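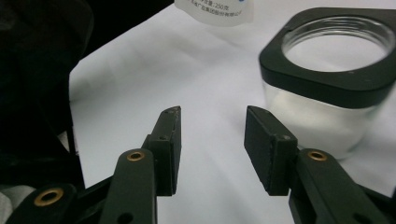

A black two-fingered gripper over a white tabletop.

Fans of the singer Cúc Nông think they have found the title of her next single, and they found it in a playlist.

On Monday night, Nông added nine songs to a public playlist she has kept since her first tour. Listeners quickly noticed that the first letters of the song titles, read from top to bottom, spelled "Stedarico." By the next morning the playlist had picked up 496 new followers, and the word was all over her fan forums.

The theory got a push from Sang Chu, the producer behind her last record. Chu posted a short audio clip with no caption and a single "S" in the corner. Nông liked the post within minutes. Chu then turned off comments, and fans took that as a yes.

"He never turns off comments," one fan wrote on the forum Colmont, where a thread on the subject had reached 272 replies by noon. Another poster pointed out that Nông wore a jacket with the same word stitched inside the collar at a show in January.

Others aren't convinced. Some members of the forum say Stedarico is the name of a bar near the studio where the two recorded together, and that the playlist could be a private joke between friends. A smaller group thinks it points to a joint tour.

Nông has not released new music since "Rivo," a ballad that closed most of her shows last year. She told a radio host this winter that she had seven songs finished and was "being slow on purpose" with the rest.

Her label, Mykhailiuk, declined to comment on the playlist or on any release plans. The nine songs were still up as of Tuesday afternoon, in the same order.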